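Gripper fault halts tray-clearing trials at Derico

Robot arm kept squeezing after its stop command; no one was hurt

Derico has suspended unattended running of its Trident tray-clearing arm after the gripper failed to release on command during a test on Monday. No one was injured, and the company says the damage was limited to one finger mount and a length of cable.

The fault came shortly after 6 a.m., near the end of an overnight series of picks at the company's Flovumton workshop. The arm is being trained to lift small, mixed items off a cafeteria-style tray next to a toy kitchen sink. Supervised work has since resumed on the same bench, using soft and hard objects together.
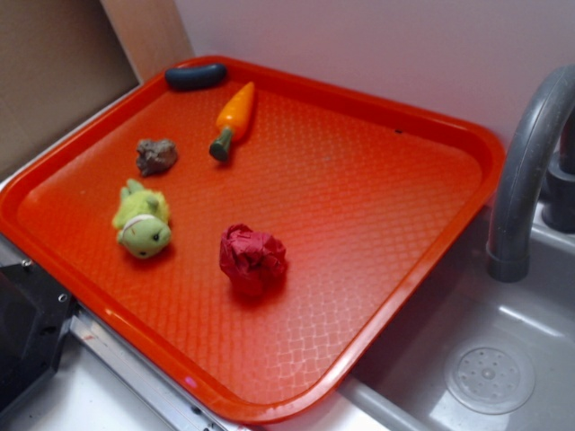

Issue 59

According to a notice Derico sent to its trial partners, the arm had closed on a soft item when the control software called for it to open. The fingers kept closing instead. The force reading passed the limit set in the software, but the limit did not trigger a stop. A technician in the next room heard the motor straining and pressed the emergency button, which cut power to the arm.

Dirk Hellwig, who runs testing at Derico, said the cause was a worn connector on the gripper cable. When the wrist turned past a certain angle, the signal from one finger dropped out and the controller went on using the last good value it had.

"It thought it was holding something lightly, and it kept thinking that," Hellwig said. "The connector is a cheap part and we can replace it. The software should never have trusted an old reading, and that one is on us."

The arm was on run 2067 when it failed. Hellwig said the connector was supposed to be inspected every 500 runs, but the last inspection had been skipped when the team switched shifts. The log sheet for that check was blank.

Small, light objects are the hardest part of the job, he said. A hard item gives a clear jump in force when the fingers touch it. Fabric and crumpled material give very little, so the gripper has to close slowly and rely on its readings the whole way. A lost signal is much more likely to go unnoticed with those items than with something solid.

The company has gone back to slow approaches over the tray, with an operator seated at the stop button for the full session. Closing speed has been cut in half until the new cables are in.
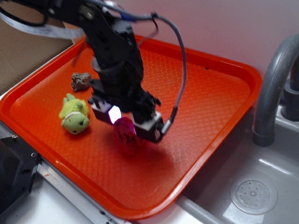

What changes now

Derico said all Trident arms in its own workshop will be fitted with a new cable and a strain clip at the wrist. The control software has been changed so that a reading that stops updating is treated as a fault – the fingers hold where they are and the arm stops.

A second force limit is being added in the motor controller itself, separate from the main software. That work is expected to be finished in May. Unattended running will stay off until then.

Ngui, a catering supplier that had planned to try the arm in one of its dish rooms, has put back its start date. In a short statement, the supplier said it wanted to see the full test report first and had asked for the emergency button to be placed within reach of both ends of the counter.

Hellwig said that request was reasonable and would be built into the standard layout. He added that the workshop's inspection sheets will now have to be signed before the arm can be powered up at the start of a shift.

Partners who already have a Trident arm on loan have been told to stop using it without an operator present and to check the wrist cable for wear – mainly where it bends at the gripper end. Replacement cables will be sent at no charge.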